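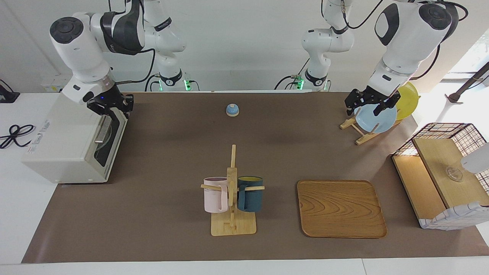 White countertop toaster oven on the brown mat.

Murkum Street Tenants' Association
Minutes of the autumn meeting, 2023-10-30

Present: Heriberto Cabrera (chair), Latifa Mahrous, Nouhaila Amrani, Meriem Farouk, Taha Erraji (taking these notes, so please forgive the spelling), and a very good turnout from both stairwells, which was lovely to see on such a wet evening.

Heriberto welcomed everyone and thanked Meriem for the lentil soup, which had gone round twice before we even got to the agenda. The minutes of the last meeting were read and accepted with one correction: the bicycle that was locked to the back railing belonged to apartment 11 and not to apartment 5, and we are sorry for the mix-up.

Heating
Latifa has been on the phone with Varov, who look after the boiler, more often than any person should have to be. They have now agreed to come and bleed the radiators on the upper floors, and they would like someone home in every apartment on the day. Several people said their bedrooms are still chilly in the mornings while the living rooms are like a greenhouse. Latifa asked that everybody write down which radiators are cold and slip the note under her door, with the apartment number on it this time, please. Meriem wondered whether we might ask for the heat to come on a little earlier, as she is up before dawn for work, and there was a good deal of nodding at this. Latifa will raise it.

Kitchens and the wiring
This took up the longest part of the evening. The fuses on the second stairwell have gone again, usually at suppertime, and the landlord's electrician thinks too many things are plugged in at once along the same kitchen wall. Nouhaila read out his letter, all of it, including the part about extension cords, which caused some guilty looks. Until the new circuits are put in, we are asked not to run a toaster oven, a kettle and a space heater together. The landlord says the work could take up to 2 weeks once it starts, and he is hoping for February. Heriberto said he had heard about hoping before and would ask for it in writing.

Courtyard
The pear tree dropped a great deal of fruit this year and the wasps were very happy about it. Nouhaila has offered to ask her cousin at Puretti, the garden people, what a proper pruning would cost. A few of us felt we could manage it ourselves with a borrowed ladder, and a few of us remembered the last time. We will wait for the price. Thank you to the children from the ground floor for sweeping the leaves so cheerfully!

Other business
A gray knitted glove was found by the mailboxes and is on the windowsill there. Meriem asked that people break down their boxes before putting them in the recycling. Taha will put up a new list of phone numbers in the entryway, so do tell him if yours has changed.

To do
Latifa: call Varov about the radiators and the morning heat.
Heriberto: write to the landlord for a date for the wiring.
Nouhaila: price for the pear tree.
Taha: phone list.

Our next meeting will be in February, in Heriberto's living room as usual, and Latifa has kindly promised her almond cake. Please bring a chair if you can carry one down.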